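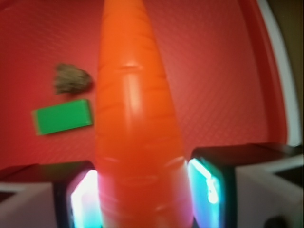 A carrot, one of the crops covered by the new storage program.

**Haltholm growers to share cold storage from September**

2018-03-09

Vegetable growers in the Haltholm area will be able to rent shared cold storage starting in September, after the town council voted to lease the former dairy building on Quiroga Road to the Grallton Growers Cooperative.

The lease runs for eight years. The cooperative will pay $900 a month and cover its own power and repairs. The town keeps the parking lot, which is used for the summer market.

Pilar Henríquez, who chairs the cooperative, told the council that members now haul carrots, beets and cabbage to a warehouse in Curau, 252 miles round trip. Several have stopped growing a fall crop.

"You can grow it fine here. Then it's October and you have to sell the whole lot in two weeks for whatever you're offered," she said. "Or you pay for the truck."

The building has three cold rooms left over from the dairy. Two will be set up for root crops and kept just above freezing with high humidity. The other will hold apples and pears, which have to be stored apart from carrots because the gas they give off as they ripen can turn carrots bitter.

Space will be rented by the pallet. Members get first pick until the end of August, and anything left will be open to other growers in the county. Rates have not been set.

Council member Trevor Tapley voted against the lease. He said the roof should be inspected before the town signs anything, and that the rent was low for a building of that size. Gervasio Navarrete, who voted for it, said the property had brought in no rent since the dairy closed.

The roof inspection was added to the lease as a condition. If major repairs are needed, the cost will be split between the town and the cooperative.

Growers who want space can leave their names with Javiera Bustos at the cooperative's Grallton office.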